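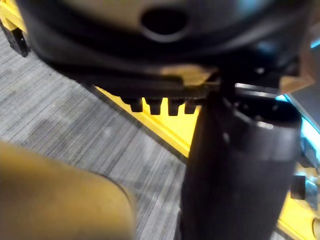
Noir sur jaune, ce matin.

1/ J'ai acheté un porte-savon Gimero. Nom de la couleur : « Brume de Toltholm ». C'est gris.

2/ La fiche produit précise « taille unique ». Pour un porte-savon, j'avoue que l'idée de demander du L ne m'était pas venue.

3/ Rubrique entretien : « essuyer avec un chiffon doux ». Le chiffon doux est vendu séparément, chez Iyamu, dans la même Brume.

4/ La ventouse est garantie 1000 utilisations. Je me lave les mains plus souvent que ça, merci de vous inquiéter.

5/ Première chute à 6 h du matin, dans la baignoire. On aurait dit un cambriolage. Le savon va bien.

6/ Le service client me conseille de « dégraisser le carrelage et de patienter 66 heures ». On se lave donc au gel douche, comme des gens en transit.

7/ Bukola Akinola me répond que le modèle Lirnell tient depuis mai chez elle. Il se visse. Évidemment qu'il tient.

8/ Je n'ai pas de perceuse. J'ai par contre une soucoupe, en promo nulle part, et le savon est dessus.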